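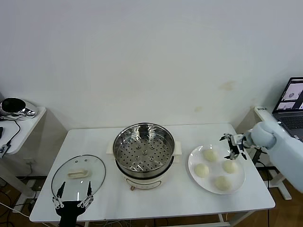 Fig. 1. Electric steamer with its lid off, and four steamed buns on a plate.

Food and Heat, Week 4: Why Steam Cooks So Well
Handout for the evening section, Bralville. Instructor: Yevhen Vasylenko

Welcome back, everyone! Last week we got as far as boiling, and a few of you stayed behind to ask why a kitchen full of steam feels so much hotter than a dry oven you can put your hand into for a second or two. It's a lovely question, and it will keep us busy for most of tonight.

Start with what happens to water at its boiling point. You keep adding heat and the thermometer just sits there, stubborn as a mule. The heat is going into pulling the molecules away from one another, and we call it the latent heat of vaporization. For one gram of water at sea level it comes to a little over 2,200 joules, while warming that same gram by one degree Celsius takes only 4.2 or so. I'd like you to let that sink in for a moment before reading on.

When steam touches something cooler – dough, a carrot, your poor wrist – it condenses and hands all of that heat back, right at the surface.

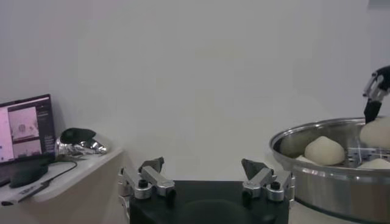

Dry air has nothing like this to give. It carries little heat for its volume and it conducts badly, so an oven at 400 degrees Fahrenheit can be slower with a potato than steam at 212 (try it at home, with two potatoes of the same size, and tell us how it went).

Steam also has a ceiling. At ordinary pressure it won't climb past the boiling point, so a steamed crust never browns. Browning really gets moving well above that, and it likes a dry surface. This is why steamed bread stays pale and soft all over, however long you leave it.

Altitude lowers the ceiling, as anyone who has cooked beans in the mountains will tell you – we'll do the pressure curve properly in October.

For next time, please read chapter 11 and work out how much heat is released when 74 grams of steam condense at 100 degrees Celsius. Show your units, please!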